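Robot Manipulation Lab, Unit 6 Handout
When the Release Goes Wrong: Reading a Failed Pick-and-Place

Welcome to my favorite unit of the whole course! Up to now we have mostly looked at policies that work. This time we spend a full session on one that didn't, and I promise you will learn more from it than from a stack of clean runs. Bring your Unit 4 notes on contact, because we lean on them hard.

Background

The task set is called Tumix. It is a group of simulated kitchen chores for a two-armed robot, and the one we care about is "vegetable into pot." The policy was trained on the Lumau demonstrations, the same ones you replayed in Unit 3. We ran 921 evaluation episodes. The success checker passed 792 of them, and at first glance that looks pretty great.

Then we watched the passes. A good number of them should never have counted. The checker asked one thing only: is the center of the vegetable inside the pot's volume at the last time step? It never asked whether the hand had let go. So an arm that reached in, held on and ran out the clock got full marks. We had a fault in the policy and a second fault in the checker that hid the first one. I love this case!

The fault itself

The failure has a name in our lab log, "sticky release." The policy commands the fingers to open, but the thumb command lags behind them. The vegetable stays wedged between the thumb and whatever is closest, often the pot rim, and one of three things follows:

- the vegetable stays in the grip and nothing more happens
- it squirts out sideways and lands on the counter
- the contact solver pushes the hand and the pot apart very fast, and the pot tips or slides

The third one matters most for safety. In simulation you get a silly-looking jump and a reset. On hardware, a stiff hand jammed against a rigid rim means a torque spike at the wrist, and if that pot is full of hot water you have a real hazard. Please treat it as one when you write your report.

What to look at before the release

Most students go straight to the moment of opening. Go back a bit further! By the time the fingers move, the outcome is often already decided by where the thumb sits relative to the rim.

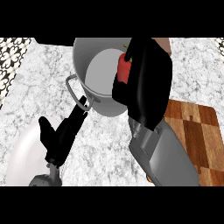
Farahani objects that thumb position is a symptom, and that the real culprit is the height of the approach: raise the wrist a little at the last waypoint and the rim never enters into it, lagging thumb or no lagging thumb. It's a fair point and I go back and forth on it. Try both fixes in the exercise and see which side you come down on.

Keep an eye on the free hand as well. In this task the left hand is supposed to stay clear of the pot or steady it by the handle, and the policy sometimes dithers between the two. Fingers near a loop handle when the pot shifts can get caught, and the Bunosow checklist (back page of your lab manual) lists that as a stop condition on hardware. No exceptions there, even for a quick test.

Exercise

Work in pairs. Each pair gets 2 episodes, one passed and one failed.

1. Plot thumb and finger joint commands on the same axes, then overlay the measured positions. Mark the first time step where they disagree.
2. Plot contact force between the thumb and the pot. Does it rise before or after the open command?
3. Rewrite the success check. It must require that the hand is out of contact with the vegetable and that the pot is upright.
4. Rerun the check on both episodes and write down what changed.
5. Write one paragraph on what you would want in place before running this policy on a physical arm. Force limits, stop conditions, what goes in the pot, all of it.

Hand in the plots and the paragraph together. Messy plots are fine as long as the axes are labeled with units. If your passed episode turns out to be a false pass, tell me right away, I want to show it to everybody!

Reading for Unit 7: the chapter on compliant grasping, up to the section on tendon-driven hands.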